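Re: [bldg-list] Recycling pickup changes + the article draft
From: Wyn Foulkes
Date: 10/5/21

ok replying to everybody at once because my inbox is a mess. Sorry this is long. Original message first and then my bits under it.

> Hi all,
>
> Quick question for whoever handles the hauler. We got a notice
> from Tumora taped to the dock door saying the paper and the
> bottles/cans have to be separate again starting next month, and
> that they will charge a contamination fee if a load gets
> rejected. Is this real? We switched to single stream in January
> and people only just got used to it. Second floor has been
> tossing everything in together and I don't want to send out
> another email if this is going to change again.
>
> Also what do we do with coffee cups. I have asked this before.
>
> Also also, is the newsletter piece still happening? You said you
> would send a draft.
>
> Thanks,
> Bouvier Street office

Yes it's real. I called them. Was on hold forever, then got a guy who was pretty nice about it. Short version: the sorting place they were sending our stuff to stopped taking mixed loads from small accounts. So either we separate or we find another hauler. I got a price from Sevance and it was worse, and they only come every other week, and they want a two year contract. No thanks.

The fee is $143 per rejected load. Not per year, per load. We had 4 loads flagged since January, they just weren't charging for it before. So do the math, that adds up fast and it comes out of the same line as the kitchen supplies. If you like having decent tea please read the rest of this.

What changes:

Paper and flat cardboard go in one stream. Bottles and cans in the other. Trash is trash. Dock dumpsters will get new stickers, Tumora is supposed to bring them. If they don't show up I'll print some.

No bags inside the paper dumpster. Tip the paper out loose and put the bag in the trash or reuse it. This is the thing that got us flagged twice, the driver opens the lid, sees bags and writes it up.

Bottles and cans CAN stay bagged but it has to be a bag you can see through. Black bags get treated as trash, they won't open them.

Coffee cups - trash. All of them. The lids too. I know it says recyclable on the bottom. I asked the guy twice. The cups have a lining and the lids are too small for the sorting line, they fall through. If you want to do something about it bring a mug, there's a whole shelf of them on two that no one uses.

Pizza boxes, tear off the clean half and put it in paper, greasy half in trash. Shredded paper is a no, unless it goes to the Wutura people who do our confidential stuff anyway, so just put it in their console.

Glass - still yes. Rinse it. Doesn't have to be spotless, just don't leave half a jar of salsa in there. Somebody knows who they are.

Batteries and toner come to me. Not in any bin please. Had a bad moment with a laptop battery over the summer and I do not want another one. There's a shoebox on my desk, tape the ends of the batteries first.

Now the newsletter thing. Draft is below, it was supposed to be 1000 words and then they said 2000 and then they said whatever fits so I stopped early. Send me edits by the end of the week, or just fix it and send it back, I'm not precious about it.

--- draft starts ---

Sorting It Out, Again

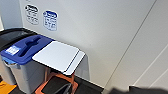
By Wyn Foulkes | Facilities Notes

Most of us throw things away without thinking about it, and I'm no different. You finish lunch, you walk over, you let go of whatever is in your hand and you go back to your desk. The whole decision takes about a second. A lid with a slot in it helps, you see a long narrow opening and you slow down long enough to look at what you're holding.

When we went to single stream the idea was to make that second even shorter. It did work, in a way. More stuff got recycled on paper. But the mixed loads were full of food and wet napkins, and a wet napkin stuck to a stack of clean office paper means the paper is garbage now too.

So we are going back to seperate bins. It's a little more effort and I think we can handle it. The two things that matter most are keeping liquid out of the paper and not guessing. If you aren't sure, put it in the trash. That feels wrong, I know. But one doubtful yogurt tub in the trash is one yogurt tub, and the same tub in the wrong load can cost us the load.

If you run an event with catering, tell me ahead of time and I'll get extra bins set out.

--- draft ends ---

I know it needs an ending. Also not sure about the yogurt sentence, it's kind of long.

Other stuff while I have you: the dock door is sticking again, lift it a bit as you push. Key for the dumpster lock is in the same place. Please dont leave flattened boxes leaning on the outside of the dumpster, they blow across the lot and next door calls me.

Bouvier Street folks, you can go ahead and send your floor email, nothing is changing again that I know of. Copy whatever you want out of this one.

Wyn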